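収集ステーション 始業前・収集中点検表(コメント付き)
Prullholm 実験フロア 卓上アーム用
対象:卓上把持タスクの実演データ収集
改訂:9月

この点検表は、Pumano 収集計画で使う卓上アームのステーションを対象とする。始業前、収集中、終了時の三回に分けて記入する。判定は「良」「要処置」「不可」の三つ。「不可」が一つでもある場合、その項目が解消するまで収集を始めない。コメント欄には前回の点検担当が残した所見をそのまま載せてある。処置済みのものも消していない。

1. 始業前点検(電源投入前)

1-1 アーム台座の固定ねじ
判定:良
コメント:増し締め不要。合いマークのずれなし。

1-2 ケーブルの取り回し
判定:要処置(処置済み)
コメント:肘関節を最大まで曲げたとき、ケーブルの余長が足りず張っていた。結束位置を関節側へずらし、全可動域で張らないことを手動で確認した。結束バンドの切り口が手に当たる向きだったので、あわせて回した。

1-3 指先の摩耗、欠け
判定:良
コメント:左右とも欠けなし。先端が細いため、天板に押し当てた跡が出やすい。跡が目で見てわかる深さになったら交換する。交換品は Dunne の引き出しの二段目。

1-4 非常停止ボタン
判定:良
コメント:押下、復帰とも確認。ボタンは操作者の利き手側に置く。操作者が交代したら置き直すこと。前の担当が左利きだった日に、そのまま右利きの担当が始めていた例がある。

1-5 天板の清掃
判定:良
コメント:乾いた布で拭く。アルコールは天板の反射が変わるので収集前には使わない。使った場合は照明の確認(2-4)をやり直す。

2. 始業前点検(電源投入後)

2-1 表示灯
判定:良
コメント:緑の点灯を確認。点滅または消灯のときは動かさず、制御側のログを見る。

2-2 原点復帰
判定:良
コメント:復帰中は天板の上に手を入れない。背の高い物は復帰経路から外しておく。ペン立てに長いペンを挿したまま復帰させ、手首で倒した記録が二件ある。

2-3 固定カメラの画角
判定:良
コメント:基準画像と重ね、天板の手前の縁が一致することを見る。縁がずれていたら三脚ではなく雲台側を直す。三脚を動かすと校正からやり直しになる。

2-4 照明
判定:良
コメント:天井灯は全灯。窓側のブラインドは閉。アームの影が天板に落ちるのは問題ない。影の向きが日中に変わらないことが条件で、変わるときは外光が入っている。

2-5 時刻同期
判定:要処置(処置済み)
コメント:関節角の記録と映像の時刻がずれていた。収集用計算機の再起動で解消。ずれたままの記録は後で直せないため、電源投入のたびに確認する。

3. 物品配置

配置は配置票の指示に従う。Pumano では背景になる物品を多めに置き、把持対象だけを学習が拾ってしまわないようにしている。配置票の物品が見つからないときは、似た物で代用せず、その票を飛ばして次へ進む。飛ばした票の番号は記録簿の余白に書く。

3-1 把持対象の位置
判定:良
コメント:ペン類は天板に直接寝かせる。毎回向きを変える。同じ向きが続くと、その向きでしかつかめないモデルになる。前の計画で一度やり直しになった。

3-2 転がる物
判定:要処置(継続)
コメント:球は指が触れると転がり、天板から落ちて足元に入る。拾うときは必ずアームを停止してから。開始時に静止していることを確かめてから記録を始める。

3-3 布類
判定:良
コメント:畳まずに置いてよい。指先に引っかかった場合は、無理に引かず指を開いてから外す。

3-4 容器類
判定:良
コメント:じょうろ、ポットなどの容器は空であること。前日の残り水で天板が濡れた例があったため、置く前に一度傾けて確かめる。

3-5 透明な物
判定:良
コメント:透明な帯や台は映像で見落としやすい。片付け漏れの大半がこれに当たる。配置票の物品欄に印を付けながら置き、終了時も同じ印で回収する。

3-6 背面の仕切り
判定:良
コメント:布張りの仕切りを背面に立てる。仕切りの上から奥の部屋が映る点は収集責任者が了承済み。人が映った記録は、公開用の組に入れる前に顔の処理へ回す。 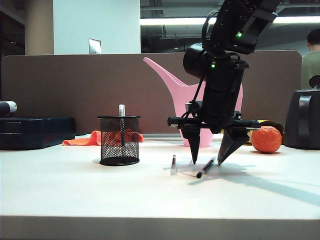 図1 ペン把持タスクの収集。指先を黒いマーカーの上に下ろした位置。

4. 収集中点検

記録46本ごとに一度、操作の手を止めて次の項目を見る。区切りの途中で異常に気付いたときは、区切りを待たずに止める。

4-1 指先と天板の間隔
判定:要処置(処置済み)
コメント:寝かせたペンをつかむ動作では、指先が天板すれすれまで下がる。左右の指で下がり方に差があると、片方だけが天板を突く。今回は下限の設定が古い値に戻っていたので、正しい値を入れ直した。入れ直した後に空動作を4回行い、接触なし。

4-2 把持失敗の扱い
判定:良
コメント:つかみ損ねた記録も削除しない。「失敗」の札を付けて残す。操作者がその場で消してしまうと、成功率の集計が合わなくなる。途中で人が手を入れた記録は「介入」とし、失敗とは分ける。

4-3 モーターの温度
判定:良
コメント:制御画面の値で判定する。外装を触って判断しない。上限の表示が出たら休止を入れ、表示が消えてから再開する。

4-4 物品の干渉
判定:要処置(継続)
コメント:アームのすぐ後ろに背の高い物を置くと、引き上げのときに肘側が当たることがある。配置票どおりでも当たりそうなときは、低速で一度通してみる。当たった票は Warell の管理表で「要見直し」に変える。配置を現場で勝手にずらさない。

4-5 操作者の姿勢と休憩
判定:良
コメント:遠隔操作の手元が疲れると、動きが短く、荒くなる。記録を後から見ると時間帯でわかる。15時台に集中しているため、その前に休憩を一回入れることにした。

4-6 立ち入り
判定:良
コメント:収集中は操作者と記録係以外、床の線の内側に入らない。奥の通路の通行は可。通行人が机に物を置こうとした場合は、先に停止ボタンを押してから声をかける。

4-7 指示文の読み合わせ
判定:要処置(処置済み)
コメント:記録に付ける指示文が、実際の動作と一つずれて登録されていた。原因は飛ばした票の扱い。票を飛ばしたときは指示文の側も必ず送る。ずれていた分は記録係が映像と突き合わせて直した。ペンが複数ある配置では「ペンを取る」だけでは対象が決まらないので、太さや位置の語を入れる。

5. 終了時点検

5-1 アームの退避姿勢
判定:良
コメント:退避姿勢にしてから電源を切る。指先を下げたまま切ると、自重で天板に当たる。

5-2 物品の回収
判定:良
コメント:配置票の印と照合し、すべて棚に戻した。ペンはキャップを確認。キャップのないペンは天板を汚すので次回から外す。

5-3 記録の転送
判定:良
コメント:転送後、本数と容量を照合してから手元の控えを消す。照合が済むまで計算機の電源は切らない。

5-4 本数の報告
判定:良
コメント:ペン把持タスクの目標は1,000本。今回の終了時点で有効な記録は700本。「失敗」と「介入」はこの数に含めない。残りは次の配置票の束で行う。

5-5 非常停止の状態
判定:良
コメント:押し込んだ状態で帰る。翌朝の担当は、1-4を済ませるまで復帰させない。

6. 持ち越し事項

3-2 球の転がり。天板の手前側に低い縁を付ける案が出ている。縁が画角に入ると基準画像を撮り直すことになるため、計画の切り替わりまで保留。

4-4 背の高い物との干渉。要見直しの票がたまっているので、次の束を印刷する前に配置を確認する。

1-3 指先の交換品。引き出しの残りが左用だけになっている。右用を発注すること。

記入上の注意
判定欄の空欄は「未点検」とみなす。該当する物品がない項目は、空欄にせず斜線を引く。用紙は記録簿の後ろに綴じ、次の担当は始業前に前回分の第6項を読むこと。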